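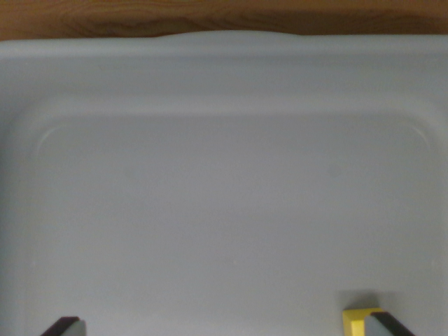

Sorting is the job of putting things that belong together in the same place. People sort letters, laundry, library books and toy bricks, and most of them use a bin or a tray to do it. A sorting bin does not need to be complicated. A light grey plastic one with a raised rim will serve very well, and its shape is worth studying. The walls slope down to the bottom, and the flat floor is a wide rectangle with rounded corners. Small objects can be swept out of a rounded corner with one finger, while a sharp corner tends to trap crumbs and dust. Even so, tiny pale specks may be found on the floor of a bin, and these should be wiped away before sorting begins.

Why are the walls sloped?

Sloping walls help in two ways. A bead or a button that rolls against the side will usually slide back towards the middle. Many bins with sloping walls can also be stacked one inside another, so that they take up very little space in a cupboard.

Why is there a rim?

The rim gives the hands something to hold. It also makes the top of the bin stiffer. Thin plastic bends easily, but a folded or curved edge is harder to bend. You can test this with a sheet of paper – hold it flat by one side and it droops, then curl it slightly and it stays up.

Try it at home or at school

You will need 16 small objects of different kinds and one shallow bin. Ask an adult before borrowing anything from a drawer.

Place all the objects in the bin and spread them out so that none is hidden. Choose a rule, such as colour, size or what the object is used for. Move the objects into three groups on the table. Then return everything to the bin and sort it again using a different rule. Did any object change its neighbours?

Pupils at the Clegg learning room carried out this activity in March. Tươi Âu sorted by colour and Tùng Đỗ sorted by weight, and the two sets of groups were quite different. Both were correct.

Words to know

Rim: the edge around the top of a container.
Recessed: set a little lower than the part around it.
Slope: a surface that is higher at one end than at the other.

Text by Nadja Eberhard for the Idbridge Children's Pages.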